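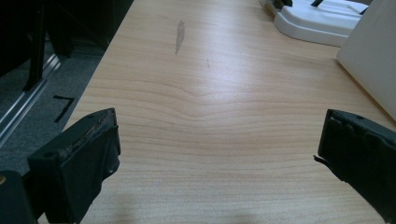

Home Forum Woodcare Finishes Members Search

Oil or hard wax for a kitchen table that is used every day?

Posted by Dariusz Tomaszewski, October, 21:14

Good evening to all. I have read this forum for a long time but this is my first topic, so please forgive me if it stands in the wrong section.

My wife and I bought a used beech table from a family in Pramby. It is solid wood, 810 mm wide, and it was varnished before. I have removed the old varnish with a scraper and then sanded, and now the wood is bare. We eat there three times a day, and our two children do their homework on it with markers and glue. I must decide on a finish before the weekend.

The man in the Kwiatkowski shop told me to use hardening oil, three thin coats, and to repeat one coat every year. My neighbor says that oil is for people with no children and that I should take hard wax oil, or even varnish again. I did not enjoy removing the varnish, so I do not want this a second time in my life.

What would you choose, and to which grit should I sand? I stopped at 120.

---

planeiron_62 wrote:

Hard wax oil, two coats. Plain oil on beech looks nice for a month and then you get a grey patch at each place where somebody puts a wet glass. I had it on my own table and I gave up after one winter.

Sand to 150 and stop. If you go finer the beech gets so closed that the product can't get in.

---

Raelene Hinds wrote:

I don't agree with planeiron about the oil. We've had an oiled beech table for years with three boys. Yes, it marks. But when it marks I rub that one spot with a fine pad and a bit of oil after supper, and by breakfast I can't find it. Try that with varnish.

The mistake most people make is leaving too much oil on. Put it on, wait 20 minutes, wipe off everything you can, then wipe again. If the top feels sticky the next day, you left too much.

And please lay your oily rags flat outside to dry, or put them in a bucket of water. They can catch fire on their own if you leave them in a ball. I say it in every oil thread and I'll keep saying it.

---

planeiron_62 wrote:

Raelene, with respect, you like doing the rubbing. Most families will not do it. Dariusz already said he doesn't want to repeat work.

---

Raelene Hinds wrote:

He said he doesn't want to strip varnish again. That's a whole day with a scraper. A spot repair is five minutes.

---

Dariusz Tomaszewski wrote:

Thank you both. The warning about the rags I did not know, and I had one in a ball in the garage, so I went there immediately and put it in water.

I made a test on the underside, with oil on the left and Hekeo hard wax on the right. After one night I put a drop of coffee on each and waited 30 minutes. The oil side has a light ring. The wax side has no ring, but it looks a little bit like plastic to my eye. My wife sees no difference between them.

One more question. After the first coat the surface became rough, like a cat's tongue. Did I do something wrong?

---

mortise_and_tea wrote:

Nothing wrong, it's just raised grain. Next time wipe the bare wood with a damp cloth, let it dry fully, and give it a light sanding by hand. Then the first coat stays much smoother. For the spot you have already coated, use a fine pad between coats.

I'm on the hard wax side too, but one coat less than the can tells you. The plastic look comes from thickness. I used the Drekex satin on a desk and it was too shiny, so I would take matte if you can find it.

---

planeiron_62 wrote:

One coat is not enough for a table where people eat. For a desk, fine.

---

mortise_and_tea wrote:

The can says three. One less is two. We're saying the same thing :)

---

planeiron_62 wrote:

Mine says two. OK, then we agree.

---

Dariusz Tomaszewski wrote:

I want to report what I decided. I took the matte hard wax, two very thin coats, after the damp cloth and sanding at 150. The first coat took me 90 minutes with the edges, the second was much quicker. We are eating in the living room until it is fully hard, and the children find this wonderful.

Raelene, I kept the rest of the oil and I will use it on the cutting boards and on a small bench. Perhaps in two years I will write here that you were right.

---

Raelene Hinds wrote:

Good choice for your house, even if it isn't mine. Keep hot pans off it for a couple of weeks, and check that your oil is meant for food contact before it goes on the boards. Not all of them are.

---

Dariusz Tomaszewski wrote:

I looked at the can and it is written that it is suitable once it has hardened. Thank you, I will wait the full time.

Last updated: October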